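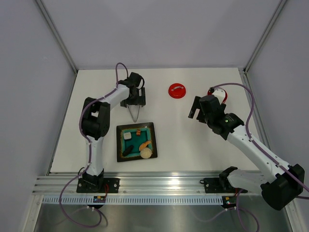

The Drirkis County assessor mailed new valuation notices in April, the first since the county moved to an eight-year reassessment cycle. Owners in Vasano, the county seat, saw the largest changes. We spoke by phone with a senior property tax analyst at Mihăilă, a firm that prepares assessment appeals for owners and, under separate contracts, reviews levy calculations for school districts. She asked that her name be left out because several of her filings are still open.

We began with the point that produces the most calls to her office: whether a higher assessment means a higher bill.

"It can, and often it doesn't," she said. "The county sets its levy first, as a dollar amount. Then it divides that amount by the total taxable value to get the rate. If every parcel goes up by the same percentage and the levy stays flat, the rate drops and the bills are the same. What moves your bill is how your parcel changed compared with the rest of the roll."

In Drirkis the parcels did not change evenly. Older houses near the center of Vasano had been carried at values set before the downtown sewer work, while newer subdivisions entered the roll at something close to their sale price. The reassessment brought the older group up to the same standard. She called this a correction of a shift that had been building since the last cycle.

"People on the older streets were paying a smaller share than the statute intended. They don't see it like that when they open the envelope, and I understand why. But the newer subdivisions were covering the difference."

The county limits the increase in taxable value for owner-occupied homes to 8 percent in a single year. The remainder is carried forward and phased in. According to the analyst, this is the part of the notice most commonly misread.

"There are two numbers on the form, market value and taxable value. An appeal is against the market value. If your taxable value is capped well below it, you can win a reduction and see no change in this year's bill. You would see it later, when the phase-in would have caught up. I tell people to work out both before they pay for an appraisal."

She was more critical of the cap when asked about commercial property, which is excluded from it. A mixed-use building with an apartment over a shop is split by floor area, and only the residential part is capped. The split is calculated in Sivow, the valuation software the county adopted for this cycle, from records that in many cases were keyed in from paper cards.

"The model is reasonable. The inputs are uneven. I have seen a finished basement counted as retail area, and I have seen a shed taxed as living space. Those are clerical errors, and you don't need a hearing for them. You file a correction request with a floor plan attached."

Valuation disputes are slower. The owner files with the board of review, which looks at comparable sales from the period before the valuation date. Sales after that date are not admitted, a rule with some weight this spring. We asked whether owners could point to the effect of the pandemic on prices or rents.

"For this roll, no. The valuation date is January 1. Whatever happened in March is outside the record. An income-producing property with empty units has a real problem, but the remedy there would be a deferral or an abatement, and the county board has to pass one. As of this week it hasn't."

Bills are payable in two installments. Owners who pay the full year with the first installment receive a 2 percent discount, and filing an appeal does not suspend the due date. An owner who withholds payment while waiting for a decision is charged interest on the whole unpaid amount, including any part later found to be excessive.

"Pay it and mark it as paid under protest," she said. "If you win, the refund comes with interest, although at a lower rate than the one they charge you. I would like to see those two rates matched. It has been raised with the county before."

On the length of the cycle itself, she said she would prefer annual updates based on sales ratios, with physical inspections at longer intervals. Small changes each year draw fewer appeals, and the phase-in would rarely be needed. The obstacle is the assessor's staffing, which was set for the old schedule and has not been revised in the current budget.

Last updated: Saturday, May 9, 2020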